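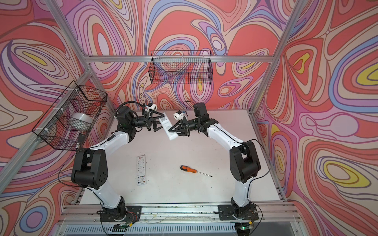
White squeeze tube, white table, patterned walls

Preparing a small holiday flat between two guests

Updated 3rd June

I look after one flat in Wirnholm, on the second floor, and between two guests I have usually five hours. In the beginning this was not enough for me. I was cleaning the same places twice and forgetting others completely. The order of work below I have learned partly by mistakes and partly from Bezawit Tsegaye, who has cleaned flats in the same street for much longer than I have.

It is written for a flat with one bedroom. For a bigger place the order stays the same but you should be two persons.

What to bring

Two sets of bed linen, even if you need only one
Six towels and two kitchen cloths
One bucket for the bathroom and another for all the rest
Washing-up liquid, descaler, glass cleaner
A small box with spare bulbs, batteries, a screwdriver and a tube of filler
Bin bags in two sizes

Keep the small box always packed. I used to take things out of it for my own home and then I was standing in the flat without a bulb.

Step 1. Open everything

Open all the windows, also in winter. Then open the wardrobe, the drawers, the oven, the fridge and the washing machine. You will see at once what the guests have left behind. Put forgotten things in a bag, write the date on it, and send a message the same day. I keep such bags until the end of August and after this I give the clothes away.

Step 2. Start the washing

Strip the bed and start the machine before you clean anything. Sheets and towels go separately if you have the time. The machine in my flat is an old Surik and the long programme takes too long for one changeover, so I take the used sheets home and wash only the towels there.

Look under the mattress cover as well. If there is a stain, it is easier today than next week.

Step 3. The kitchen

Begin with the fridge. Throw away all opened food, also when it looks good. Unopened salt, sugar and tea can stay. Wash the shelves with warm water and a little washing-up liquid and leave the door open while you do the rest.

After that comes the kettle. Fill it half with water, add the descaler, boil it and let it stand as the packet says. Rinse it three times. A kettle with white pieces inside is the thing guests wrote to me about most often in the first year -- more than the stairs, more than the noise from the street.

Check the clean plates and glasses in the cupboard too. Guests are kind and wash up before they leave, but they are in a hurry.

Step 4. The bathroom

Spray first, then go away for ten minutes. Work from top to bottom: lamp, mirror, shower wall, basin, toilet, floor. Dry the taps with an old towel. It takes one minute and the whole room looks newer.

Hair in the shower drain must be taken out each time. I use a bent piece of wire.

Step 5. The living room and the small repairs

Dust before you vacuum. Move the sofa once a month and the rug every time.

Then try each lamp and each remote control. If the television does not answer, change both batteries together and do not mix an old one with a new one. Sometimes a battery sits so tight that fingers cannot lift it. You can help with the end of a thin screwdriver, but push gently, and do not scratch the cover of the battery or bend the spring.
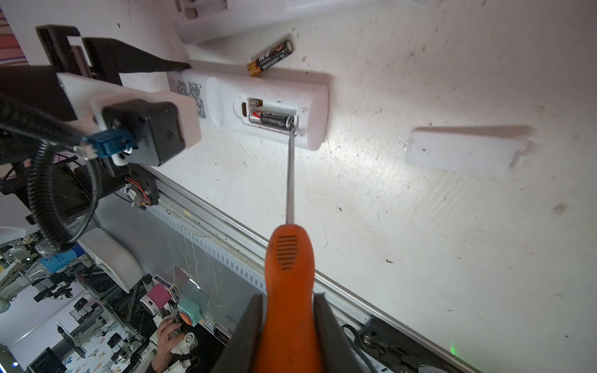
Step 6. The bedroom

Make the bed last, when the dust has settled. Put the opening of the duvet cover at the foot end. Leave one spare blanket in the wardrobe, folded, where it can be seen when the door is opened.

If your walls have a strong pattern, choose plain linen. I bought flowered sheets at Yeoh because they were cheap, and together with the wallpaper the room was not restful at all. Wipe such wallpaper with a dry cloth only, unless the maker says that it is washable. Marks hide well in many colours, so look at it also from the side, with the lamp on.
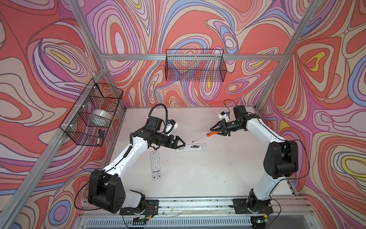 Step 7. The last walk

Close the windows, take out the rubbish and walk through the flat as if you had a suitcase in your hand. Sit on the sofa for a moment. From there I have found a spider web, a sock and one time a whole pizza box on top of the cupboard.

Check the key box, and try the code yourself before you go down. Write in your notebook what is nearly finished: toilet paper, soap, dishwasher tablets. I order these from Handetti when two or three things are on the list.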